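About Hurkside

Hurkside writes plain working rules for shops and labs that run robot arms.
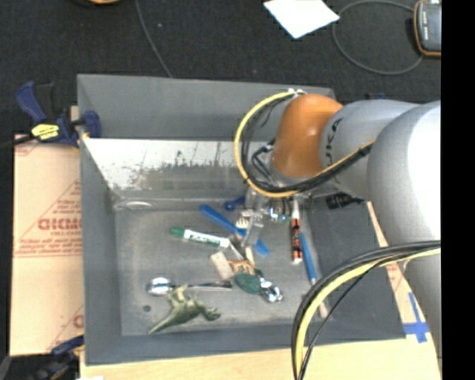 We started with a two-page checklist for bin picking cells and still keep every guide short enough to read standing up. Our rules cover cable routing, clamping, floor marking, speed limits during setup, and who may hold the pendant. They add to the safety standards that apply at your site and do not replace them.

Each rule is tried for 300 hours at our Nurnel workshop before we publish it. Changes come out every October, with the old wording kept alongside the new. The Yensuk edition covers small arms, and Tokeo covers shared workspaces.

Guides are free to print. Corrections are welcome from anyone who uses them.

Page updated June 24, 2026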